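4.2 Laundry and bed rounds at Usden

The Usden residence has 13 staff on the domestic side. Before the change, clothes and bedding were one job, done by whoever was on the corridor. After it, sorting and folding was split into short tasks, each with its own timer in the Flodis system. We logged 2534 tasks up to May 2025. Interviews with five of the staff, notes by Sadeghi, coded as in Section 3.

First finding, pace. Staff said the work felt chopped up. Denim came up again and again: heavy, bunches, seams everywhere, no obvious place to take hold (Fig. 3). Towels much easier. One housekeeper: "I know a pair of jeans by the weight. Now I have to think were to grab." 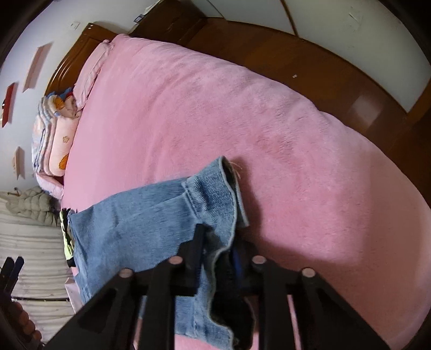

Figure 3. Jeans held in a two-fingered gripper over a pink blanket; folded bedding at the head of the bed.

Second, who decides. Under the old routine a bed with clothes on it was sorted by eye, jackets first or last, no rule. The task list fixes an order. Older staff ignored it for the first weeks, newer ones did'nt. Supervisors at Sodville, the sister site, reported the same split, though only in passing and we have no logs from there.

Third, talk. Two-person bed rounds mostly gone. Several missed them more than they had expected to. Pay grade unchanged, job title changed (from "domestic" to "textile operator"), which was not popular. See Bagheri for the contract side, not covered here.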